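1 January 2025

Quiet morning, big pot of coffee, and nobody wants anything washed until tomorrow! So I'm writing down what I keep telling people at parties and telling badly.

When the robot started at Solside in November I had made up my mind to be polite about it and no more. I've done laundry for 11 years. I know the noise the dryer makes when a zip is caught, and I did not think a pair of metal hands had much to teach me. Well. I now go in early to see how it's getting on, which Torunn Sjöberg finds very funny.

It's the dryer I love watching most. One hand goes to the rim of the door and the other down into the basket with the clothes, and I still catch myself holding my breath. We do that job without a thought – hip against the door, arms full, chatting the whole time. Seeing it done by something that has to work out where the edge of a door is has made me look at my own hands differently. 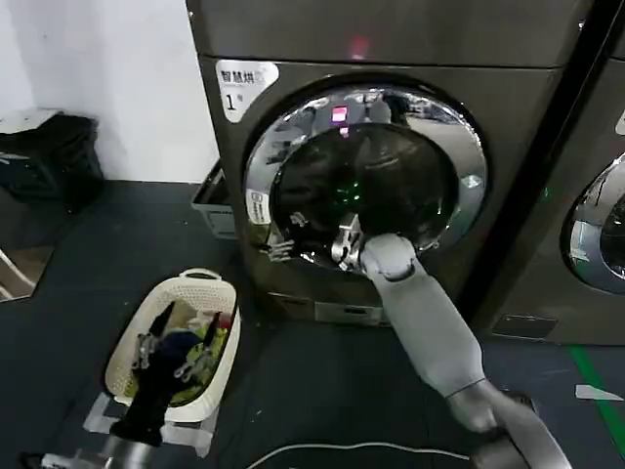 Shirts it finds hard. Towels it's good at, and pillowcases, and it has no opinion at all on socks, which go in a heap for me at the end. Frøydis Eide keeps the tally on the wall by the kettle, and before Christmas she wrote 1,656 in red pen, that being the pieces it had moved without one of us stepping in. She has promised cake at 3,000. I've asked for almond.

What has changed for me is my back, first of all. All that bending and lifting used to follow me home, and in December I went a whole week without the heat pad. And I've got time for mending again! Proper mending, at the table by the window, with the radio on. I did three duvet covers and a child's coat the week before the holiday, and the mother came in specially to say thank you.

It isn't all roses. Torunn lost her early shift when the rota was redone, and she liked being home by two. She's on the phones and the deliveries to Torvik now and says she misses the warm room. I told the boss it should be put right and I'll tell him again next week. I also miss having someone to talk to over the folding. The robot is no gossip.

Still, I'm looking forward to this year more than I expected to. Frøydis and I are to be shown how to teach it a new job ourselves, and we get to choose which. She says bath mats. I say fitted sheets, and if it learns those I want it to teach me.

Must ring Mum before lunch, and find the other glove.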